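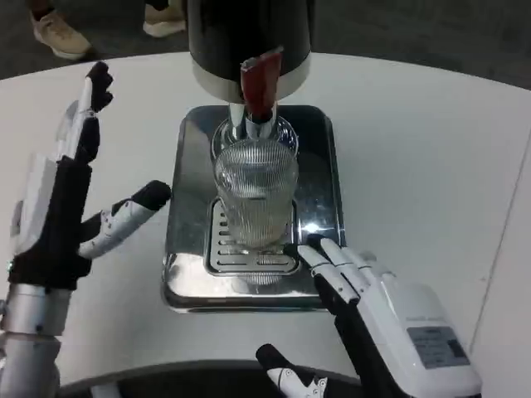
A tap dispenser on a white table, with a ribbed glass standing on the drip tray.

Put the drinks where people can reach them
December 9, 2024

The best money our office spent this year went on a drinks dispenser. It cost 341 dollars, it has one lever, and it does one job. I think most shared rooms would be better off with one, and I think most of the reasons people give for not having one are weak.

I work on the second floor of a building in Steltberg, in a room with a long carpeted floor and not enough shelves. Until October we bought drinks the way most offices do. Someone ordered cases of small bottles from Grastia, the cases arrived on a cart, and they sat by the door until they were moved under a desk. Then the bottles were carried to the fridge a few at a time. The fridge was always full of them, so there was no space for lunches, and people put their lunches on top of the fridge instead.

The bottles also didn't get finished. Anyone who has cleared a meeting room knows what it looks like at five o'clock: bottles with an inch gone, bottles with half gone, two bottles side by side that look identical and belong to people who have both left. All of it goes down the sink. When we added up our last full quarter we had bought 173 bottles for meetings alone. I don't know how much of that was drunk. I cleared the rooms often enough to say it was a poor share.

A dispenser changes the amount people take. You hold a glass under the tap, press the lever and stop when you have what you want. If you want a third of a glass you take a third of a glass. If you want more you get up again, and getting up again in a long meeting is no hardship.

The first complaint I heard was about mess. Taps drip, and people knock the lever or pull the glass away too soon. This is true, and it is the reason to spend a little more on the base than on anything else. A cheap dispenser stands on feet with nothing under the tap, and the table gets it all. A proper one has a tray with a slotted grate on top, wide enough that the glass stands on it directly below the tap. The drips go through the slots. At the end of the day you lift the grate out, empty the tray, rinse both and put them back. We tried a trayless one first, a plastic thing borrowed from the Mudgway branch, and gave it back after a week. There is still a ring on the side cabinet.

The second complaint was about looks. A polished steel base shows every fingerprint, and it does reflect the ceiling lights back at you. I wipe ours with a dry cloth in the morning and it takes less time than making the coffee. If you hate the shine, buy a brushed finish.

The third complaint was hygiene, and I take that one more seriously. A dispenser that isn't cleaned is worse than a bottle. The tap is the part that gets forgotten. The body is easy to wash, so people wash the body and feel finished. Take the tap off, run warm soapy water through it, use a small brush, and let it dry before it goes back. Do it every time you refill with anything sweet. If your workplace won't agree on who does this, stay with bottles.

There is also the matter of glasses. I would ban paper cups from the table altogether. They tip over when they're nearly empty, and everybody takes a fresh one each time. Real glasses stay with the person for the day. I would choose ribbed ones. The ribs give your fingers something to hold, and they hide water spots better than plain glass does. One that is wider at the top than the bottom is easy to fill and takes up little of the tray. Check the height before you buy. We had to send back a set of tall ones from Sornau that wouldn't go under our tap without being tilted, and a tilted glass is how you get juice on your sleeve.

Where you put the thing matters as much as which one you buy. Ours spent its first days on a counter behind a door, and hardly anyone used it. We moved it to a big white table in the open part of the room, with space on both sides, and the first fill was gone by lunch. People don't go looking for drinks. They take what they pass. Leave room for a person to stand with a bag on one shoulder and the other hand free, and keep papers well away from it.

I'm told it would be simpler to tell people to bring their own water. Some do, and that's fine. But we have visitors most weeks, and offering someone a glass is an ordinary courtesy that a room should be able to manage. We now spend 72 dollars a month on what goes in the dispenser. The bottles cost us 200. The space under the desk has a filing box in it, and the lunches are back inside the fridge.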